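Subject: Re: [summer-school-alumni] Proposal: revive the two-week summer seminar in Skisivano
Date: 29 July 2018

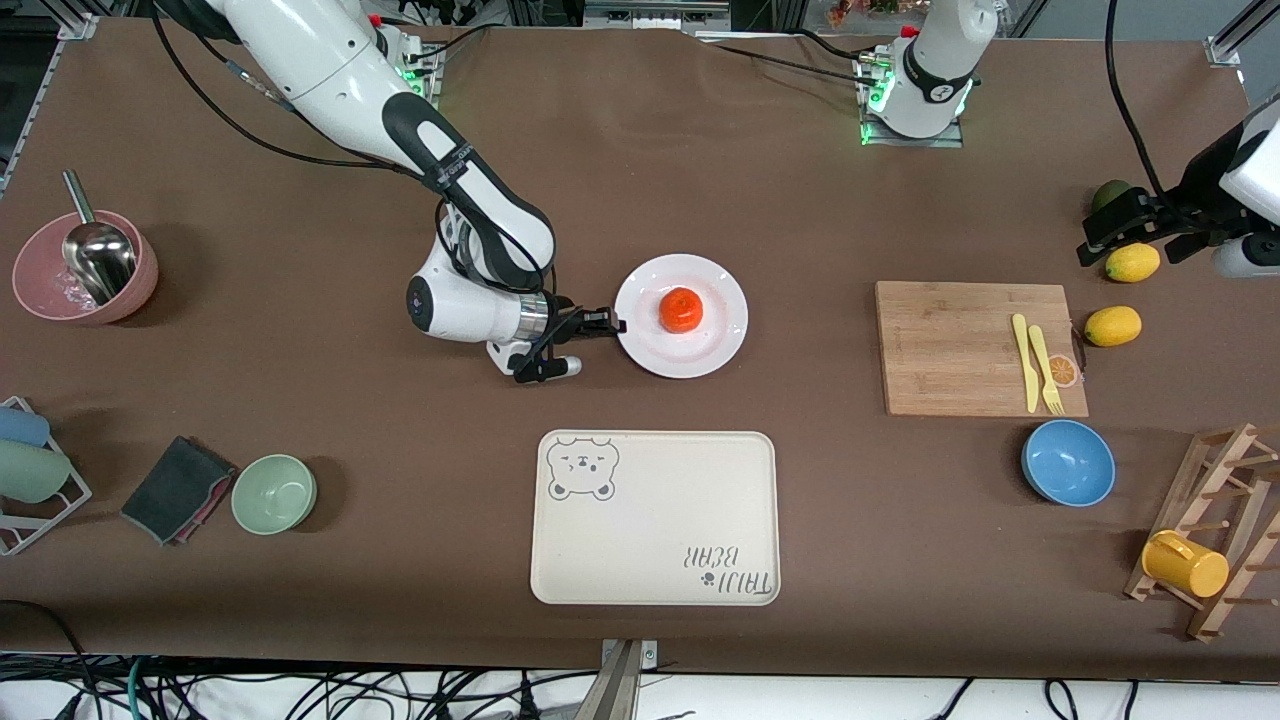 I read the proposal twice and then went for a walk before writing, so please take what follows as my second temper. I was in the Skisivano group in its early years, I taught in it later, and I have a shelf of photocopied readers I can't bring myself to throw out. I would like to be talked into this. So far I haven't been.

Yara Kassab wrote:

> Dear all,
>
> Several of us who met over coffee after the Drevavetti lecture have been
> talking about bringing back the summer seminar. The model would be the
> one we all remember: two weeks, one building, morning classes, a long
> lunch, evening talks open to the town. We would take 40 participants,
> half from the region and half from abroad, mostly doctoral students in
> political theory, history and sociology.
>
> The working title is "Civic Life After Disappointment." I think the
> moment calls for it. The old seminar taught a generation of us how to
> argue across borders, and many of its graduates went on to universities,
> newspapers and ministries. There is no reason it could not do so again.
>
> The college at Derkilton is willing to be the sponsoring institution on
> our side. The Harb Foundation has expressed interest in fellowships for
> the regional students. The old teachers' college building in Skisivano
> is available for most of the summer.
>
> I would like to send a two-page statement to the Derkilton dean in
> September. Comments welcome, especially from those who taught.
>
> Warmly,
> Yara

Yara, a few things, in no good order.

First, "the one we all remember." I don't think we remember the same one. The people on this list are the people who liked it enough to stay on a list. In my year there were at least two students from the eastern universities who went home after the first week, and the official reason was train schedules. I shared a room with one of them. She said she had come to read and had been asked every morning to represent something. I thought at the time that she was being touchy. I was twenty-four and from Ohio and had never been asked to represent anything before breakfast.

I bring her up because your half-and-half split is the same as ours was, and the split is where the trouble came from. The foreign students arrived with the reading done, in the language it was written in, and with a stipend. The regional students arrived as evidence. If you look at who gave the closing papers in the early years (I still have three of the programs), they are nearly all ours. Nothing in your message says how it would be different this time, apart from Harb paying for the fellowships, and a fellowship gets you a bed and a lunch card. It doesn't get you the last hour of the morning.

Second, the graduates. I know the line about universities, newspapers and ministries, and I believe I wrote a version of it once for a grant report. Did the seminar teach them, or did we admit people who were already headed there? I have never seen anyone try to find out. We had a stack of applications each year and we picked the ones who wrote well about 1989. Those people were going to be fine. If the statement to Derkilton is going to claim that two weeks in a teachers' college formed a generation, then I'd like to see one paragraph of evidence that isn't an anecdote from someone at a dinner. I'd settle for a good paragraph on those who dropped out of touch.

Third, the title. "Civic Life After Disappointment" makes me want to ask whose. The syllabus we taught assumed that there was a direction things were going and that the people in the room were a little ahead of it. When it went another way, we were disappointed, sure. But plenty of people in Skisivano were disappointed much earlier, when the cannery shut, and they were not consulted about the name of the era. I remember an evening talk on "the public sphere" at which a man at the back stood up and asked whether the library would be kept open, and the moderator thanked him and moved to the next question. I was the moderator. I have thought about that more than about anything in the readers.

So if it's going to have a title with a feeling in it, I would want somebody from the town to have had a hand in choosing the feeling.

Fourth, the reading. I see there isn't a list yet, and good, but I can guess at it, since I could recite the old one. Two weeks of Arendt in the mornings and dissident essays in the afternoons. I love those essays. I also think they have been used, by us, as a kind of holy water. They were written by people under particular pressures, arguing with each other, often nastily, about church and property and who had signed what. We cut out the quarrels and kept the sentences that sounded good in English. Anyone teaching them again ought to assign the quarrels. And put something older next to them. One of the best mornings I ever taught came out of an accident: the copier had failed, and all I had in my bag was a town petition from 1685, complaining to the local lord about a mill tax, which a colleague at the archive had translated for me for unrelated reasons. We spent the whole session on it. The regional students could read around the edges of it in a way the rest of us couldn't, and for once they were explaining and we were asking. That is the seminar I would pay for.

Fifth, and more boring. The building. "Available for most of the summer" could mean almost anything. When I was last there the upper floor had no working showers and the big lecture room had an echo that made simultaneous translation a misery. Has anyone been inside it lately? Not driven past it. I'd want to know which rooms and who holds the keys, and I'd want it in a letter. The same goes for "willing" and "expressed interest." I have been on the receiving end of expressed interest from foundations for most of my working life. Is there a person at Harb with a name and a budget line, or was there a friendly conversation?

And translation itself. It's missing from your message altogether. In the later years we dropped it to save money and announced that the seminar was "in English," as if this were a matter of taste. Attendance at the evening talks fell off right away, and then we wrote in the report that local engagement had been a challenge. If the evenings are open to the town, they have to be in the town's language, with the visitors wearing the headphones. I'd put that in the first paragraph of whatever goes to the dean, with the cost next to it.

I should say what would change my mind, so this isn't only complaining. Cut it in half. Take 18 people, and let the people on the ground in Skisivano pick most of them by whatever standard they like, including people who aren't doctoral students. Have each morning led by two people who disagree, at least one of whom lives within a day's bus ride. Do it once and don't call it a revival. Then have somebody who did not teach in it write up what happened, and send that around before anyone drafts a second budget.

I realize a small one-time thing is harder to sell to a dean than the return of a beloved institution. Maybe that tells us something about the dean. I also realize I'm writing from a comfortable chair and that you are the one who has been making the phone calls, and I don't want to be the old participant who explains at length why nothing can be done. If the two pages are already half written, send me the draft and I'll mark it up properly. I can have it back to you within a week. I'd rather argue over sentences than over the general idea.

One small correction for whoever keeps the archive page: the group photo labeled as the first year is from the second. In the first year we didn't have the porch.

M.

P.S. Does anyone still have the reader with the green cover? Mine is missing everything after the section on associations, and I would like to check what we left out.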